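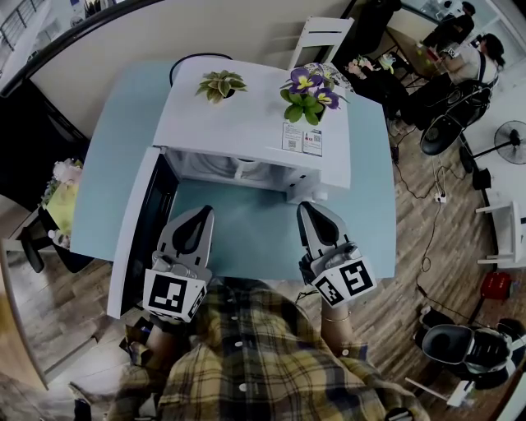 Visit to Siriwan, teaching rooms and kitchen

I went to Siriwan on April 22, 2025, with two colleagues from the Flekimbridge works council. Our own management wants to bring in robot arms for room service and light cleaning at the guesthouses, and we had asked to see a place where the people doing that work were already involved. Siriwan cleans and services short-stay apartments. It has 66 employees, most of them in housekeeping, and since February part of the staff has spent part of the week teaching.

Teaching is their word for it. A housekeeper holds a pair of gripper fingers, one in each hand, and does a household job with them in place of her own fingers. The fingers are gray with a dark pad at the tip. Each has a white cube on it with black patterns, which the software uses to work out where the finger is and how it is turned. The recordings go to Cinard, the company that trains the robots.

The room we spent the most time in is set up like part of an apartment. There is a light blue table with a white microwave on it, and on top of the microwave are two potted plants, a small green one and a viola in purple and yellow. Ketsara Limsakul, who supervises the teaching shifts, told us the plants are there because guests put things on top of appliances and a robot has to cope with it. The microwave door is one of the standard tasks: open it all the way, wipe inside, close it without shifting whatever is on top.

I tried it. Opening the door was fine. Picking up a folded cloth took me several attempts, and I dropped it twice. You lose the feeling in your fingertips and have to go by sight. Ms. Limsakul said new people usually grip too hard, and their wrists are sore by lunch.

How the shifts work

A teaching block is 90 minutes with a break of 20 minutes after it. Nobody does more than two blocks in a day. The rest of the shift is ordinary apartment cleaning. This was different at first. In the opening weeks some people taught for a whole day, and there were complaints about wrists, shoulders and headaches. The limit was agreed with the staff afterwards and is now in writing. We asked for a copy and were given one.

Teaching is paid at the housekeeping rate plus a supplement. It is open to anyone who has finished probation. At the moment 8 people do it regularly. A few others tried it and went back to cleaning full time, mostly because they found it dull. One woman told us she liked sitting out the heavy days, and that she had stopped noticing the grippers after the second week. Another said she does a microwave in one minute at work and in four minutes in the teaching room, and that she still finds this irritating.

What the robots do so far

Less than I had expected. Siriwan has one arm from Grondetti on trial in the kitchen of a vacant apartment. We watched it open a cabinet, take out a cup and put it on the counter. It did this slowly and correctly. On the second run it stopped with the cabinet half open and a technician restarted it. No apartment that is rented out is serviced by a robot, and management gave no date for when one would be.

No jobs have been cut. I asked what would happen if the arms got good enough, and the operations manager said the plan was to move people to inspection and guest requests. There is no agreement on that yet. The staff we spoke to knew it, and opinions were divided. Some see the teaching as a way to stay close to whatever comes. Others said plainly that they are training their replacement for a small supplement.

Recordings

The cameras are pointed at the hands and the table, but other people in the room can end up in the picture. Everyone who works in or next to the teaching area has signed a consent form, and consent can be withdrawn. Older recordings are then deleted on request. Speed and error rates for individual people are not passed to the supervisors. Cinard does see them, under a number. I would want that looked at more closely before we sign anything similar.

For our next meeting

We should ask for the same time limit on teaching blocks from day one, and for the supplement to be part of the pay scale. We also need a written answer on what happens to the housekeeping positions. Siriwan has offered to send Ms. Limsakul to Flekimbridge for an afternoon to talk to our housekeeping staff directly, and I think we should accept. The copy of their shift agreement is in the council office.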